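Cirkard Kitchen Demonstrations: data card and equipment plan

Version 0.3, last edited October 5, 2022
Maintainer: Hauke Reinholz

Purpose of this file

This file covers the Cirkard recordings and the equipment needed to continue them. It is meant for people who have to approve, order or schedule hardware. The training code has its own README in the code folder. Prices are in euros, before tax.

What is in the set

Cirkard holds first-person recordings of short kitchen tasks done by hand at a counter: pouring, opening, stacking, wiping. The view is from head height and looks down at the work surface. The set has 690 recordings in 41 task groups. Each recording has a task name, a start and end mark, and a pass/fail flag set by a reviewer.

The recordings are used to plan arm motions and, more to the point for this file, to decide what the arms must be able to do before any are bought. The Skisura cell is the target for the first purchase. Zedstead is the second site and follows once Skisura has run for a full quarter.

What the pouring group means for the budget

Pouring takes up more of the plan than any other group, since it sets the payload, the reach and the number of arms. A person pouring from a kettle into a mug commonly uses both hands – one on the handle, the other on the lid and body. A single arm with a parallel gripper can hold the handle but has nothing left to steady the kettle with. The draft order therefore lists two arms per cell.

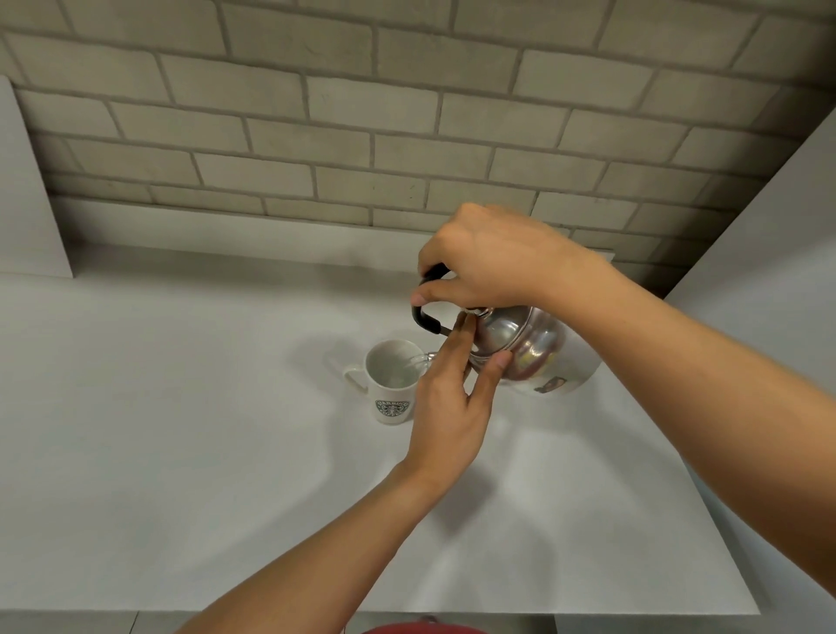 Juška disagrees with the two-arm order and has asked for the objection to be kept in this file. A kettle with a locking lid costs less than a cable for the second arm, Juška writes, and the cell should be bought for the kettle we choose, with the money saved going into a wrist force sensor. If the lid locks and the fill level is capped, one arm is enough for every pouring task on the list.

The point on cost is correct. The open question is whether a fixed kettle still counts as the same task. The recordings were made with household items, and swapping them for parts picked to suit the arm would make the pass/fail flags hard to compare. The current position is to order one arm and the sensor first, and to prepare the second mount now. Bolt holes and a second power feed are cheap during installation and expensive afterward.

Order list, Skisura cell

Arm, six joints, rated payload at full reach to be confirmed by the seller: 1
Parallel gripper with replaceable finger pads: 1
Spare finger pads, sets: 4
Wrist force sensor: 1
Head-height camera mount, fixed: 1
Counter section, matte white, with second mount pre-drilled: 1
Drip tray, 400 euros with drain fitting: 1
Kettles, mugs and other breakable stock: 200 euros per quarter

Payload must be checked with the kettle full and the gripper attached. Two of the quotes received in June gave payload without the gripper and were sent back.

Not in this budget

Safety fencing, which the building pays for.
Storage for raw recordings, already covered through the end of the contract.
Operator time during setup. This was left out of the last plan and caused an overrun, so it now has a separate line in the staffing sheet.

Known limits

The recordings do not include grip force. Any force value in the plan comes from bench tests and should be treated as a lower bound.
Shiny metal surfaces reflect the counter and walls. Depth sensors should be tried on polished kettles before purchase – a loan unit is preferred to a seller's demo.
Pass/fail flags cover the result only. Small spills on the counter were passed in early versions and failed from version 0.2 on.

Open items

Lead time for the arm, in writing.
Decision on the second arm, after the first month of pouring trials at Skisura.
Whether Zedstead can take the same counter section without changes to the wall fixings.

Changes to the order list go through Hauke Reinholz. Corrections to task names or flags can be made directly in the index file, with a note in the change log.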